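09/01/2020
By Ikelell Web Studio

Ikelell has launched a new website for Skitdale, a Furnham supplier of restaurant and hotel kitchen parts. The old site listed more than 3,000 parts on one long page. Customers often called the office to find what they needed.
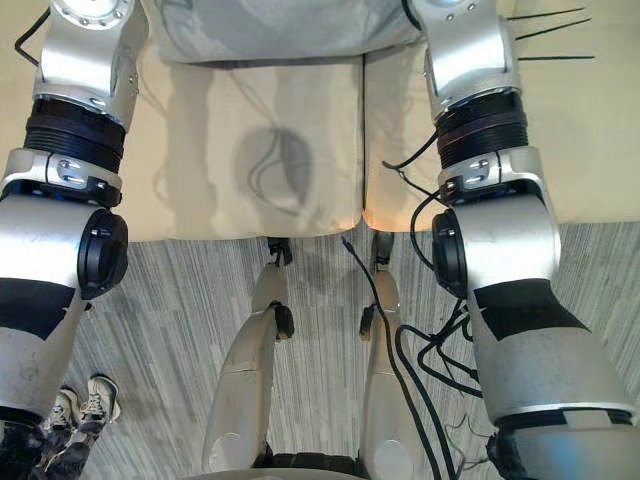

The new site sorts parts into five departments, each with its own search and order form. Product pages load on phones, and staff can update prices themselves after a 30-minute training session. 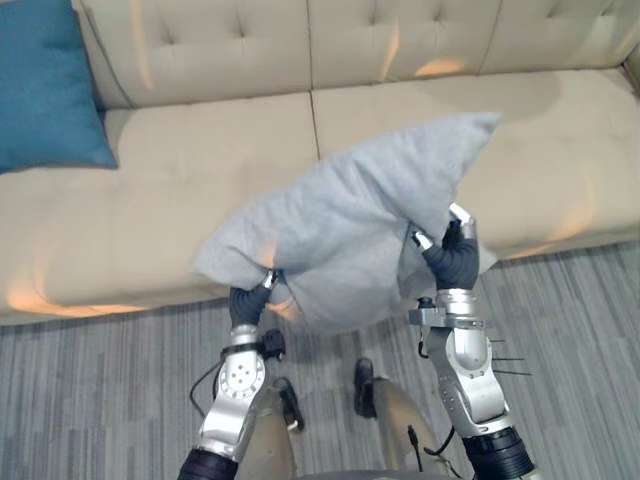 Skitdale said in a statement that its counter staff now send callers straight to the right page. Ikelell will add online payment in November.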